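Ticket 337: Shelf label printer drops the last line on long product names
Opened by Yayra Mahama, February

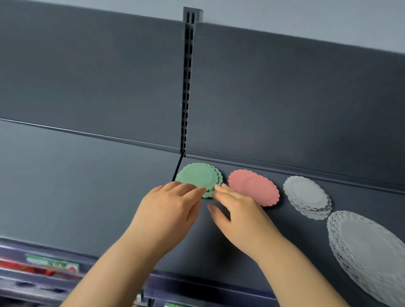 Haiyan Xia: Same fault on the back office printer after the update. Short names are fine. Anything that wraps to a second line loses the unit price.

Yayra Mahama: Confirmed. The labels come from the Korletey export, template "shelf narrow". Paper doilies are a good test item, as the name runs long once the diameter and pack size are added. The preview on screen shows the unit price. The printed label does not.

Steps tried so far:
- Power cycled the printer. No change.
- Recalibrated the label stock. No change.
- Printed the same item with the wide template. Prints in full.
- Cut the name down by hand to one line. Prints in full.

Nkrumah Acheampong: Please attach the raw print job from one failed label and state the driver version. Also check whether scaling is set to 100 percent in the driver and in Korletey. The two settings are separate – the driver value wins.

Yayra Mahama: Both at 100. Raw job attached. The unit price text is in the job, so the export is sending it.

Nkrumah Acheampong: Found it. The update changed the line spacing of the name field from fixed to automatic. With 2 lines of name, the price field is pushed past the bottom margin and the printer clips it.

Workaround: open the template, select the name field, set line spacing to fixed, save under a new name. Do not overwrite "shelf narrow" – the nightly sync will restore the old copy.

Haiyan Xia: Workaround applied on the back office printer. Reprinted 4 labels with wrapped names and the unit price is on all of them. Barcode still scans.

Yayra Mahama: Works at the front too. Leaving this open until the template is corrected in the sync.

Status: pending template fix
Assigned to: Nkrumah Acheampong

Contact Erport Support | © Erport | Back to top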